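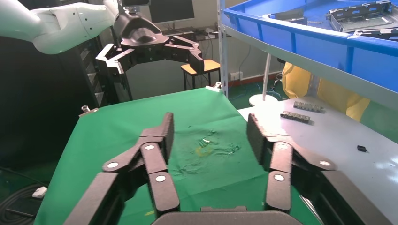
About Fluvov Ship Brokers

Who we are

Small shop. Ship sale and purchase, some chartering, a bit of restructuring advice when owners ask for it. Started in July with one desk and a phone line that dropped out whenever it rained. Two offices now, Brostislow (head office, all the paperwork) and Bondolow (chartering, closer to the port).

Jong-dae Cha set up the firm after a long run on the owners' side, mostly container feeders and small bulkers. Hannelore Frerichs came in from ship finance and runs sale and purchase. Call either of them, they pick up. Not during lunch on closing days tho.

What we do

Secondhand tonnage. Feeders, handysize bulkers, multipurpose, the odd tug. Buying or selling, we take one side of the deal and tell you which one up front.

Time charter and voyage fixtures. Mostly short periods. We do post-fixture work too: laytime, demurrage claims, chasing hire that's late.

Valuations. Desktop only unless you ask for an inspection, in which case we send an outside surveyor and you see the full report, same day we do.

Workouts. Owner behind on the loan, bank getting nervous, charters signed at the wrong end of the market. Hannelore has sat on the lender's side of that table and knows what they will want to see. Cash flow by vessel, not by fleet. Bring that to the first meeting and we save a week.

Numbers, for people who ask

234 ships sold or bought through this office so far. 77 owners on the books. Smallest vessel we've handled was a harbor tug, 500 horsepower, and the paperwork ran as thick as it does for a bulker.
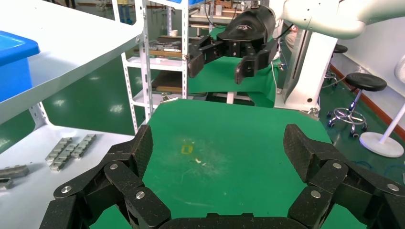 Recent work

Sold the feeder Chávez out of a bank-led sale. Three rounds of bids, one buyer dropped out over the special survey, second one closed. Crew stayed on with the new owner, which the seller had asked for and we pushed hard on.

Also two charter renegotiations for an owner we can't name. Lower hire now, longer period, a profit share if rates come back. Both signed.

How we charge

Standard commission on completed sales, payable at delivery. No sale, no commission. Valuations are a flat fee, qouted before we start. Workout advice is by the month and you can stop at the end of any month.

We don't own ships. Don't hold stakes in any owner or yard either. Client deposits go to an escrow agent, never thru our account.

Working here

Hiring one junior for post-fixture in Bondolow. You should read a charter party without falling asleep and be OK with late calls. Shipping background nice, not required. Send a resume and a short note, adressed to Jong-dae. Applications close Fri 26 October.

Getting in touch

Sale and purchase, valuations, workouts: ask for Hannelore, Brostislow office.
Chartering and claims: Bondolow office, any desk.
Outside office hours the main line forwards to whoever is on duty.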